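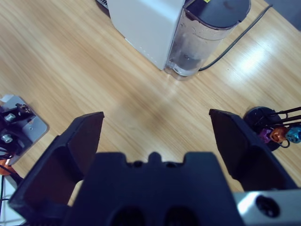 Figure 4.1 A white coffee machine with a clear water tank, on a light wooden tabletop.

Chapter 4
Shared Costs and the People Who Avoid Them

After reading this chapter you should be able to explain why a group of sensible people can own something together and look after it badly, tell a shared cost from a private one, and work out what each member of a small group ought to pay under two different rules. You should also be a little more careful about joining coffee clubs.

4.1 The Denduvthorpe coffee club

In March, the staff of a small map-printing firm in Denduvthorpe decided that they were tired of instant coffee. Esi Lamptey, who ran the front desk and had the strongest feelings on the subject, proposed that everyone chip in for a proper machine. The one she had in mind cost $799. There was a short silence of the kind that often follows a number.

The firm had 50 employees. Of these, 46 said they drank coffee. The other four said they did not, although two of them were later seen with mugs whose contents they were unwilling to discuss.

If the 46 coffee drinkers split the bill evenly, each would owe $17.37, with a few cents left over for somebody to be generous with. If all 50 paid, on the theory that a happier office is good for everybody, the share would drop to $15.98. The difference is $1.39 a head. The argument over that $1.39 lasted most of two weeks and took up staff time worth a good deal more than the machine.

Reece Hartley, one of the four, held that a person who drinks tea should not pay for coffee. Kam-wah Wan replied that Reece had never once complained about paying into the fund for the parking lot, and Reece did not own a car. Reece said that was different. Asked how, he said he would have to think about it, and he may still be thinking.

Both of them had hold of a real principle. Reece was arguing for what economists call the benefit principle: those who get the good of a thing should pay for it. Kam-wah was pointing out that people tend to discover the benefit principle at the moment it saves them money. We will meet both ideas again in Section 4.4, when the sums involved are larger and the tempers are no better.

4.2 Buying is the easy part

The machine was bought. The club then ran into the second kind of cost, the kind that keeps arriving.

It is useful to have names for these. A fixed cost is one you pay no matter how much you use the thing. The $799 was a fixed cost: it was the same whether the staff of Denduvthorpe drank one cup or drank until their hands shook. A variable cost rises with use. Beans are a variable cost, and so are milk, sugar, and water if you are on a meter.

There is a third kind that fits neither box very well, and it caused most of the trouble. Somebody has to refill the tank. Somebody has to wipe the counter and throw out the old grounds. No bill comes for any of this, so it is easy to believe that it costs nothing. It costs time, and the time belongs to a particular person — usually the same particular person.

Look at the choice each club member faces. You want a cup of coffee. The tank is nearly empty, but there is enough left for one more. If you refill it, you lose a minute and the next person gains one. If you take your cup and walk away at a normal speed, so as not to look guilty, you lose nothing at all. Seen from where you are standing, walking away is the better deal. It is the better deal for the next person too, and for the one after that, until someone arrives to find no water and learns a little about human nature before breakfast.

A person who enjoys a shared good without doing a fair part of the work or paying a fair part of the bill is called a free rider. The term sounds like an insult, but most free riders are not bad people. They are people in a hurry. Many of them would be shocked to learn that they are free riders, and could name several others in the building who are much worse.

4.3 Three attempts at a rule

The club first tried a polite sign. Chih-ming Kan wrote it and taped it to the wall, and it asked members to leave the machine as they would like to find it. Everyone agreed with the sign. Agreement turned out to be free as well, and was handed out in large amounts.

Next came a schedule. Each member was given a day, and for a while this worked. A schedule changes the question from "Will anyone do this?" to "Did Chih-ming do this?", and people dislike hearing their own names in that sort of sentence. But members took vacations, traded days, forgot which days they had traded, and lost the piece of paper.

The third plan came from Chia-jung Chu in accounts, who suggested paying for the work. Every member would put in a little extra each month, and whoever looked after the machine would get free beans. Two people applied for the job at once. One of them was Reece, who had switched to coffee in the meantime and preferred not to go into it.

Key terms

Shared cost: a cost that falls on a group as a whole.
Fixed cost: a cost that stays the same however much is used.
Variable cost: a cost that goes up or down with use.
Benefit principle: the rule that those who gain from a good should pay for it.
Free rider: someone who enjoys a shared good without bearing a fair part of its cost.

Before you read on

1. Work out each person's share of the $799 if 2 of the 46 coffee drinkers change their minds and refuse to pay. Who bears the cost of their decision?
2. Think of something your household or class owns together. Who looks after it? Did anyone ask them to?
3. Kam-wah compared the coffee machine to the parking lot. Find one way in which the comparison is fair and one way in which it is not.

Section 4.4 leaves the office and turns to the town of Totau, where the shared good was a bridge and the free riders came with trucks.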